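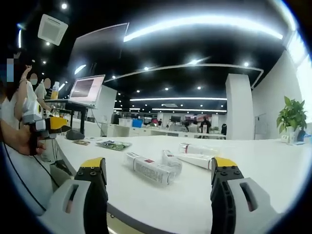
So we closed on the house! I've been putting off writing this because every time I sat down to do it there was another box to unpack, but my sister keeps asking how it all went and I'd like to type it once and send her the link.

We started looking in January, which everyone told us was a silly time to look in Bekley. There wasn't much for sale, true, but there weren't many other buyers tramping through in wet boots either. Our agent was Forough Shokri, and I can't say enough good things about her. She talked us out of two places I was ready to sign for on the spot (one had a gorgeous porch and a foundation I still think about at night).

We saw eight houses in the end. The one we bought was the one I nearly skipped, since the listing photos were so dark I thought it had no windows in the back. It has huge windows in the back! Go see the ugly listings, is all I'm saying.

The part that wore me out was the inspection. Hooman Asadi came out and crawled under everything, and his report had a whole page on the water heater. The sellers didn't want to replace it, we didn't want to either, and for a while there I figured the deal was dead. Forough got them to knock a bit off the price and we all moved on. The inspection ran us $363, and I'd pay it again tomorrow.

Closing got pushed back once over a missing signature, and then it was 30 minutes of initialing things and they handed us the keys. My hand hurt.

Next up is the upstairs bathroom, which is pink. Very pink. My husband wants to keep it and we're still talking.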